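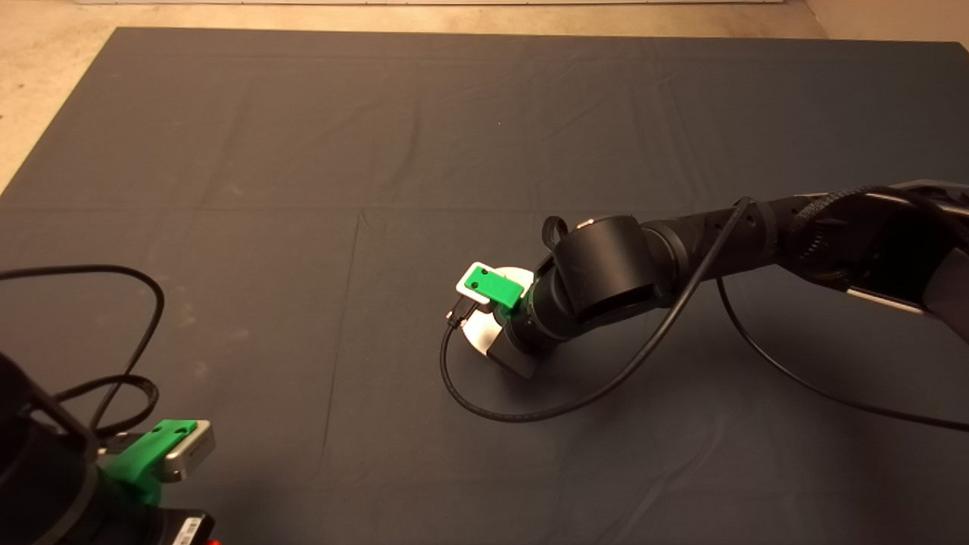 Dark grey cloth laid over a work surface, with fold creases

Main page | Contents | Recent changes | Random article | Talk | History

The Urton quarry leases affair was a political dispute in the upland district of Urton over the renewal of stone extraction leases by the district council. It led to the resignation of the council's member for land and works, Weidong Ren, and to a change in the rules under which council members may hold shares in companies that lease public land.

Background

Urton owns most of the hill land north of the town of Duman. Parts of it have been let for quarrying under leases of 28 years, each with a right of renewal if the holder has kept to the agreed boundary and paid the yearly rent. The largest holder at the time of the dispute was Lasico, a stone and gravel company. A smaller firm, Evham, held a single lease on the eastern slope.

Before the dispute, renewals were decided by the member for land and works alone. The full council was told of them afterwards in a written list. Objections could be sent in by residents, but the member was not bound to answer them or to hold a hearing.

Renewal and complaint

Nine leases came up for renewal in the same year. Ren approved all of them in one order, eight to Lasico and one to Evham. Yaqin Long, who led the opposition group, asked for the boundary surveys to be placed before the council. Three of them could not be produced. The land office stated that they had been sent out for copying and would be returned.

On Sunday, October 11, 2020, the opposition group published a statement claiming that Ren's brother-in-law held 500 shares in Lasico. Ren confirmed the holding but said that it had been bought before he took office and that the rules covered only shares held by members, their husbands or wives, and their children. This reading of the rules was accepted by the council's legal officer, Xiaoyan Qian, in a written opinion. Qian added that the opinion dealt with the share rules only and did not cover the missing surveys.
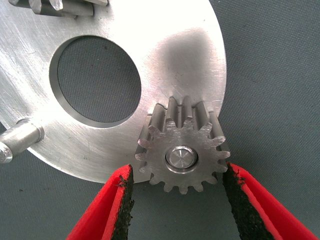 Round aluminium plate with bored hole, surface scratched

Council vote

A motion of no confidence in Ren was put down by Long in November. The ruling group was divided. Muchen Lu, its deputy leader, argued that the motion should be delayed until new surveys had been made, while members from the northern wards wished to vote at once. The motion was withdrawn when Ren resigned on the morning of the meeting. He kept his seat as an ordinary member and did not stand at the next election.

Later changes

Muchen Ye, who took over land and works, suspended the order and had the boundaries measured again. Two leases held by Lasico were found to have been worked beyond their limits. These were not renewed, and the company paid for the stone taken. The remaining seven were approved by the full council.

The share rules were widened to include brothers, sisters and relatives by marriage. Lease renewals now require a public hearing, and boundary surveys must be open to inspection at the land office before the hearing takes place.

See also: Urton District Council; Duman; Quarrying leases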